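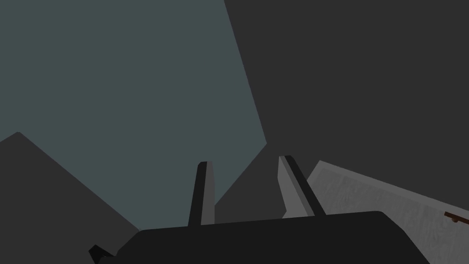

Where we're up to

Hi Giorgia – quick one before December gets away from us. The Leone sim kitchen is running and I've driven 40 demos by remote control, 3 short of where I hoped to be. My thumbs are feeling it!

The cluttered spots are still the slow bit. With a pump bottle lying on its side and a box tucked in under it, I creep the gripper in

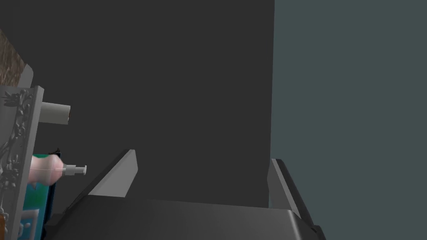

and usually back out once to fix my wrist angle (Millbridge want those retries kept, so I've left them in). The ornate white piece by the marble edge is my favourite, all curls and leaves, and I line the fingers up either side of it before closing. 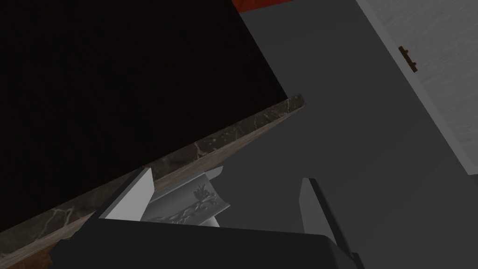
Money and what's next

We've spent $2980 so far, mostly on the new controller.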